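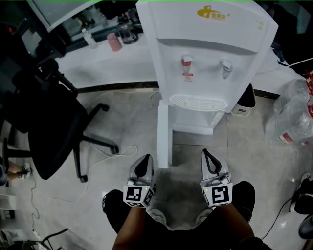

El dispensador de agua de la sala de trabajo, entre el mostrador blanco y la silla negra, con las dos pinzas de mano delante.

La hora de la demostración

La jornada de puertas abiertas de Cemeo estaba convocada para las 12, y a esa hora exacta la delegación de Prellomness subió por la escalera de servicio, dado que el ascensor principal había sido reservado para el material impreso. El programa, remitido con la debida antelación, preveía una bienvenida, una exposición del proyecto Trnka y una demostración de manipulación doméstica. No preveía turno de preguntas.

La portavoz de la entidad recibió a los visitantes en el vestíbulo y les comunicó que el aforo de la sala de trabajo era limitado. Se accedería por grupos. Los restantes podrían seguir la exposición desde el pasillo, donde se habían dispuesto sillas y un folleto por asiento. El folleto afirmaba que Trnka aprendía de las manos humanas las tareas que las manos humanas ya no deseaban hacer. La interventora de la delegación subrayó la frase con lápiz y escribió al margen: «¿Quién lo ha preguntado?».

Había trabajado durante muchos años en la inspección municipal de Skuststead y conservaba de aquella época el hábito de leer los documentos empezando por el final. En la última página del folleto constaba que la entidad solicitaba a Prellomness la renovación del convenio por dos ejercicios. En la penúltima, que el archivo de Trnka reunía hasta 110 tareas distintas. Servir agua era la número 80.

Cuando le correspondió entrar, se situó donde le indicaron, junto al mostrador, y sostuvo la carpeta contra el pecho. El operador estaba ya sentado, con una pinza en cada mano. Vestía pantalón corto oscuro, circunstancia que la interventora no juzgó objeto de informe. La portavoz explicó que cada gesto quedaba registrado y que de la acumulación de gestos surgiría, en su momento, una conducta. Rogó silencio. Rogó asimismo que se prestara atención al grifo de la izquierda, el de la lengüeta roja, por corresponder al agua caliente.

El operador adelantó los brazos y los mantuvo extendidos ante la máquina. Transcurrió un intervalo que el acta posterior calificaría de razonable.

– ¿Existe alguna incidencia? – preguntó el vocal de hacienda.

La portavoz respondió que no existía ninguna. El operador estaba decidiendo, y la decisión formaba parte del registro tanto como el movimiento. El vocal anotó la palabra «decidiendo» y, tras consultar la ficha económica, quiso saber si ese tiempo se facturaba. Se le contestó que sí.

La interventora observaba las manos. Recordó, sin que viniera al caso, la cocina de su madre en Skuststead, el grifo que había que abrir con un paño y la advertencia que precedía siempre al gesto: primero el vaso, después el agua. Su madre lo repetía incluso cuando estaba sola. En los últimos años lo repetía sin vaso y sin agua, sentada junto a la ventana, y con la mano derecha hacía girar en el aire una llave que ya no estaba allí. La hija había aprendido a esperar a que terminara.

– Primero el vaso – dijo en voz baja.

El operador volvió ligeramente la cabeza. La portavoz hizo constar, con toda cortesía, que las intervenciones del público podían alterar la calidad del registro y que aquella secuencia debería repetirse. La interventora presentó sus excusas. Preguntó si la secuencia alterada se destruía.

– Se conserva – dijo la portavoz –. Se clasifica aparte.

– ¿Con la voz?

La portavoz consultó el documento que llevaba en la mano, pasó una hoja y volvió a la anterior. Con la voz, confirmó.

La visita prosiguió conforme al programa. En el pasillo se ofreció un refrigerio y se tomó una fotografía de la delegación, en la que la interventora figura en segunda fila, mirando hacia la puerta de la sala. El vocal de hacienda manifestó su preocupación por el precio de la hora de registro y anunció un voto particular. El resto de los miembros elogió el refrigerio.

El informe se redactó en septiembre. Recomendaba la renovación del convenio por un solo ejercicio, con revisión de tarifas, y dejaba constancia del buen trato recibido. La interventora lo firmó en último lugar y solicitó que se añadiera un anexo, petición infrecuente que la secretaría tramitó sin comentarios. En él se requería a Cemeo una relación de las secuencias clasificadas aparte, con indicación del lugar en que se custodiaban y del plazo previsto para su conservación.

La respuesta llegó a Prellomness en un sobre ordinario. Ella lo abrió en su despacho, con la puerta cerrada, y empezó por la última página.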